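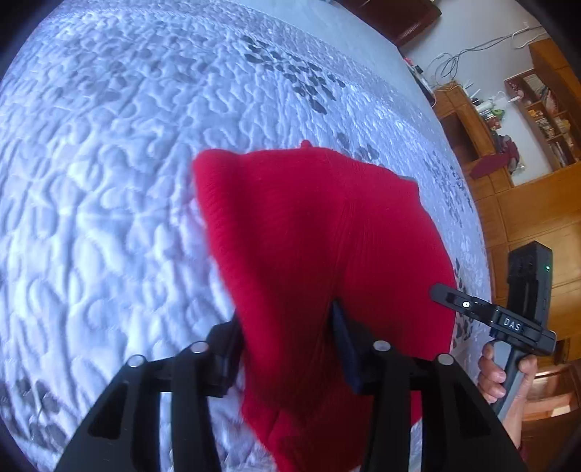 El taller municipal de orden doméstico de Livthorpe vuelve en febrero con el doblado de ropa de punto como tema único. La empresa Kotside, que lo imparte por encargo del ayuntamiento, promete que quien asista saldrá doblando un jersey en 3 movimientos y recuperando una balda entera del armario. La segunda parte de la promesa es la que conviene mirar despacio.

El método, bautizado Lui, consiste en extender la prenda sobre la cama, meter los lados hacia dentro y plegarla hasta que se sostenga sola. Quien haya tenido madre o abuela reconocerá el procedimiento. La novedad está en el precio: 52 euros por una tarde, cuadernillo incluido.

Según el folleto, en la edición anterior, celebrada en Jusville, se inscribieron 242 personas. El folleto no dice cuántas seguían doblando así un mes después, y Kotside respondió a la pregunta de este periódico con el mismo folleto.

El punto acanalado es, además, mal candidato para las demostraciones rápidas. El canalé se estira en la dirección en que se tira de él, y un pliegue que parece recto sobre la mesa se abre en cuanto la prenda pasa al cajón. Sobre una colcha acolchada – la superficie que recomienda el cuadernillo – los bordes se alinean peor que sobre una tabla lisa.
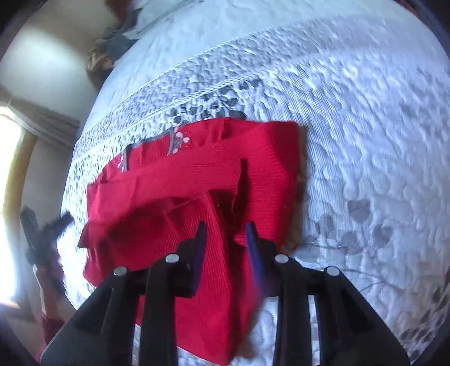

¿Hace falta pagar un curso para guardar bien un jersey de punto?

Para la mayoría de los armarios basta con doblarlo sin tirar del tejido, no colgarlo de una percha y no apilar demasiados encima.

El ayuntamiento ha reservado 395 plazas repartidas en varias tardes, todas a las seis. La inscripción se abre el jueves en la biblioteca y no se devolverá el importe a quien falte.

Noticias relacionadas
Livthorpe amplía el horario del punto limpio
Jusville retira los contenedores de ropa usada de la plaza
Polillas en el armario: qué funciona y qué no
La biblioteca cambia de sala los talleres de tarde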